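Notes for week five: what a pair of grippers really costs

I've put the budgeting session before the hardware one again, since last October half of you had spent the lot by the time we got to spares. Our worked case is the Plotemwood kit, bought through Asfaw. The quote says £1,264 for the pair and looks lovely – then you turn the page and find £163 for cables and mounts.
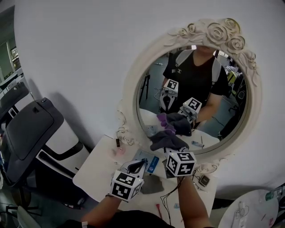 Consumables are the line everybody forgets, so start there. Write down whatever the task eats and whatever it gets dirty. For mirror wiping that means cloths first of all, like the dark grey one in the right-hand jaws, and then gloves, and then printed marker cubes (one per gripper, plus spares please!). I'd set aside up to £763 a year for all that, and I'd still expect to grumble by spring.

Next, lead times. Kunine ships in 2 weeks, Brivside won't promise. Put both in your plan and bring it along, scruffy is fine.

Comments

Is the £163 per gripper or for the pair?

For the pair – I'll fix the sheet.

Could we share a spares box between groups? Ours is mostly cables.

Yes please do, just split the cost in both budgets.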